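Teaching two arms to sort small pieces by colour: a hand-guided walkthrough
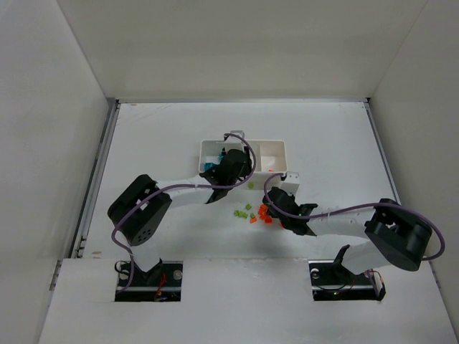
Sorting is my favourite first task for anyone new to teaching by teleoperation, and I've now set it up enough times to have strong opinions! You hold a pair of leader arms, the follower arms copy you, and every movement gets recorded as a demonstration. What makes this task so good is that it's forgiving. If you drop a piece, it lands somewhere near the others and you pick it up again. Keep the workspace simple: a pale surface, plain walls on three sides, and a shallow box with a divider down the middle, set a little above centre so both grippers can get over it. Blue has gone in the left compartment, and the green and orange are waiting in front, one gripper working over the box while the other goes for the orange pile.

What you need

Two follower arms and two leader arms, a divided plastic box, and a good handful of small pieces in strong colours. I use Serkia for recording, but any recorder that saves joint positions and video together will do. You'll want a chair at the right height too. Your elbows should rest at your sides when the leaders are in the home position, otherwise your shoulders will be complaining within the hour.

Step 1: Line up before you switch on

Move the leaders by hand until they match the followers as closely as you can. Only then enable the motors. If they're far apart the followers will jump to catch up, and a jump next to a box full of pieces makes a spectacular mess. Check the cables while you're there. Each one should follow its arm with enough slack for the wrist to turn all the way both ways.

Step 2: Practise with recording off

Give yourself 21 minutes of free play. Pick something up, put it down, pass it across the middle. The grippers close further than you expect on small things, so learn how lightly you can squeeze and still hold on. Augustina Gbeho, who taught me, used to make us stack pieces three high before she'd let us record a single episode, and I still do it (I enjoy it far too much).

Step 3: Decide your rules and write them down

Pick them before the first take and stick to them. Mine are:

Blue goes left, orange goes right, green last.
Left arm takes the left half of the table, right arm takes the right half.
One piece at a time per gripper.
Both arms go home before I stop the recording.

If two people share the recording, read the rules out loud to each other first. Anwara Akanda and I once recorded a whole afternoon with opposite ideas about where green belonged. We had to relabel the lot!

Step 4: Record in short blocks

I do 13 episodes, then get up and walk about. Tip the pieces out again each time and let them fall where they like. You want clumps, strays, and the odd one hard up against the side of the box, as those awkward ones teach the arms the most. Nudge the box a finger's width now and then as well.

Move at a steady pace and try not to hover. A long pause over a piece gets learned along with everything else, and you'll end up with a robot that dithers.

Step 5: Keep the good fumbles

Throw away any episode where you bumped the box hard or lost track of the rules. Do keep the ones where you missed a piece, backed off and tried again cleanly. My Pliranar set has 2394 episodes in it now, and the recoveries are the part I'd least like to lose.

Step 6: Train, watch, top up

Train on your first few blocks early, even if it feels too soon. Then run the arms on their own with a hand near the stop button, and note where they hesitate. Record your next block around exactly those spots. Mine struggled with dense piles at first, so I spent a happy morning doing nothing but piles.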